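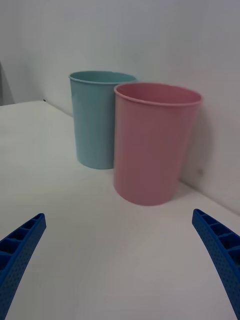
Vol. 7, p. 176

4. Small balances and what people do with them

4.1 The leftover problem

We now come to the part of the study that surprised us most, and that we had the most fun working on. Sections 2 and 3 followed the Tarum store card from the moment it was loaded to the first purchase. Almost everything interesting happens after that. A card is bought for a fixed amount, the shopper spends most of it on one trip, and a small sum stays behind. Earlier work on prepaid cards tends to treat this sum as noise or to fold it into a single number for unspent value. We think it deserves a close look, because a card with a little money on it is a very different thing in a shopper's mind from a full one.

Our records cover 1,494 cards sold at the Duman stores in Ulau and Kanderano. Of these, 782 had a balance left after the first purchase that was too small to buy any single item in the store's own basic range. We call these cards "stranded," although as we will see the word is a little too gloomy. Cards that were emptied exactly on the first trip are left out of this section, and so are cards that were returned or replaced.

4.2 Two registers, two habits

The two towns make a lovely comparison. The Duman stores stock the same goods and run the same sales, but the registers differ in one respect. In Ulau, the remaining balance is printed at the bottom of the receipt. In Kanderano, it is also shown on the payment screen before the shopper confirms, with a line asking whether to use the rest of the card and pay the difference another way. That one extra line does a great deal of work!

Figure 4 shows the share of stranded cards still holding money at the end of each week after the first purchase. The two curves start together, as they must, and then part quickly. The Kanderano curve drops steeply at the second visit and levels off. The Ulau curve slopes down so gently that at first we thought we had plotted the wrong column. We checked, and then checked the raw register files too. The gap is real, and it holds when we look only at shoppers who came back to the store in the same month.

Figure 4. Share of stranded cards with money remaining, by week since first purchase. Solid line: Ulau. Dashed line: Kanderano. Cards reloaded by the shopper are dropped from the week of the reload onward.

A few cautions belong with the figure. The towns are not twins. Kanderano has more weekday commuters, who stop in often and buy little, and a frequent small shopper has more chances to use up a small balance. We tried to deal with this by matching cards on the number of later visits (see Table 5), and the gap shrank but did not go away. We also can't rule out that cashiers in one town simply remind people more often. The register files have no field for a friendly word at the checkout, and we would dearly like one.

4.3 What shoppers told us

Register data can say when a balance was used but never why, so we asked. In April we mailed a short survey to cardholders who had agreed to be contacted, and 176 sent it back. The answers were a joy to read. Many people wrote in the margins, and one reply came with a second sheet stapled on, covering both sides, on the subject of expiration dates.

The most common reason for leaving a balance alone was not knowing what it was. Shoppers remembered that there was "something" on the card, and often guessed too low. A second group knew the amount to the cent and were saving it on purpose – for a sale, for a child to spend, or to put together with another card. This second group is the reason we now regret the word "stranded."

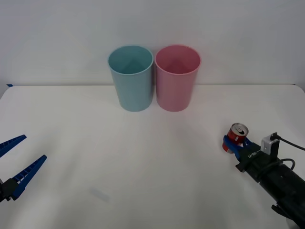
Putting cards together came up again and again, and it is the point where the store rules caused the most trouble. Up to 7 cards can be used in one purchase at a register, but the online checkout takes only one. Several shoppers had found a way around this by using their small balances in the store to buy a new Tarum card, which they then used online. The rules do allow it, although no one we surveyed had learned this from the store. They had picked it up from relatives, from coworkers, and above all from message boards, where the steps are passed along with great care and, in most of the threads we read, complete accuracy.

We find this encouraging. It suggests that people will happily put effort into a very small sum when they can see it and know how to combine it. It also changes how we read the flat Ulau curve. A slow decline could mean that shoppers have forgotten their cards, or that they are holding several of them for one larger purchase, and the two cases look the same in Figure 4 until the day the cards are used together.

4.4 Telling savers from forgetters

To pull the two groups apart, we used the balance check line, a phone service that logs each call by card number. A shopper who checks a balance and does not spend it is unlikely to have forgotten the card. We therefore marked a card as "saved" if its balance was checked at least once with no purchase in the following week, and as "idle" if it was neither checked nor used. The rule is crude. It misses everyone who keeps the receipt in the same pocket as the card, and in Ulau that may be a lot of people. Still, it sorts the survey replies far better than we expected, and we carry the two labels forward into the model in Section 5.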